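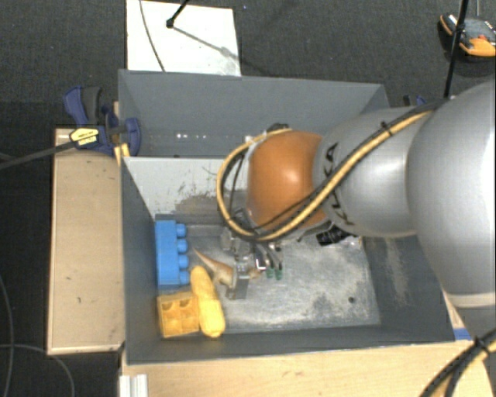
Can someone explain what a sanctions waiver does in practice? Our member's newsletter says Movdale "secured a waiver" for Stungate, and my uncle has taken this as proof the whole sanctions regime has collapsed. My own grasp of trade policy is about as direct as the yellow hose looping round that orange joint, so small words please. Is a waiver the same as lifting sanctions?
Hui-mei Tang

No. The sanctions stay on the books and the government agrees not to apply them to a named transaction, usually for a set period. Sixty days is one you'll see, and then everyone flies somewhere nice to argue about renewing it. Lifting them takes a formal decision and, depending on the country, a vote — or at least a minister prepared to be photographed. Check whether the newsletter gives an expiry date. If it doesn't, ring the member's office and ask.
Chak-lun Yeh

It's all theatre mate. They sanctioned 400 people last time and my petrol still went up.
Rolard

Rolard, that's a different list. Those were travel bans on individuals, and they had no waivers attached.
Chak-lun Yeh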